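Ticket 415: Label printer drops off the network overnight
Status: Closed
Opened by: Annelies Rainer
Assigned to: Osaze Iyamu
Site: Lendholm, upstairs office
Category: Network / printing

Annelies Rainer wrote:

The Zindby label printer in the dispatch room has stopped again. It was fine when we left yesterday and this morning nothing comes out. Jobs go into the queue on my computer and sit there with "Error -- printing". If I turn the printer off and on it works for the rest of the day, then it's the same the next morning. We have 66 parcels to go before the courier comes, so I've turned it off and on and we're printing now. Could someone look at it properly this time? It's been like this since we changed internet providers in October.

Osaze Iyamu wrote:

Thanks Annelies. I've looked back at the old tickets and the last two were closed after a restart, so no one got to the cause. A few questions before I come up:

1. Does the printer show a solid light or a blinking one when it's in the failed state?
2. Are the other computers affected, or only yours?
3. Has anybody changed the power saving settings on the printer menu?

Please don't restart it tomorrow morning until I've had a look. If you've got urgent labels, send them to the office laser printer on the A4 label sheets.

Annelies Rainer wrote:

Solid green light. Ngaio can't print to it either. I haven't touched the menu and I don't think she has.

Osaze Iyamu wrote:

Came in early and found it in the failed state. Notes for whoever picks this up later:

Pinged the printer on its usual address, the one ending in 137. I got replies, which I wasn't expecting. Opened that address in a browser and got the login page for a Poltetero wireless access point. So something else is answering on the printer's address.

Printed a configuration page from the front panel. The printer also says it is on 137, set manually. The new router hands out addresses from 100 to 200, so 137 is right in the middle of the range. The old router must have started its range higher up, or had the printer reserved.

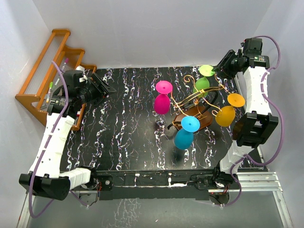

Checked the lease table on the router. The access point picks up 137 whenever its lease is renewed and the printer happens to be asleep. Once the printer is power cycled it announces itself and most of the computers go back to talking to it, until the next night. That fits with what Annelies has been seeing.

Changes made:

Moved the printer to a fixed address ending in 66, outside the router's range.
Restarted the access point so it took a fresh lease.
Updated the printer port on Annelies's computer and on the dispatch computer.
Cleared 12 stuck jobs from the queue on the dispatch computer.

Test labels printed from both machines. I've left the sleep setting on the printer as it was so we can see if it survives the night.

Ngaio Hollis wrote:

Mine still doesn't work. It says the printer is offline. Annelies's is fine.

Osaze Iyamu wrote:

Sorry Ngaio, I missed yours. Your laptop has the printer installed twice, once as "Zindby" and once as "Zindby (Copy 1)", and the default was the copy, which still points to the old address. I've removed the copy and corrected the port on the other one. Please try again and tell me if the label size comes out right -- the default may have gone back to the small ones.

Ngaio Hollis wrote:

Printing now. It did go back to the small labels but I changed it under preferences.

Annelies Rainer wrote:

Third morning in a row with no restart. Happy for this to be closed.

Osaze Iyamu wrote:

Closing. I've added the new address to the site sheet and put a sticker with it on the back of the printer. Lorenz Steiner is checking the printers at the Pappas site under a separate ticket, as they got the same model of router.

Closed 13 February 2018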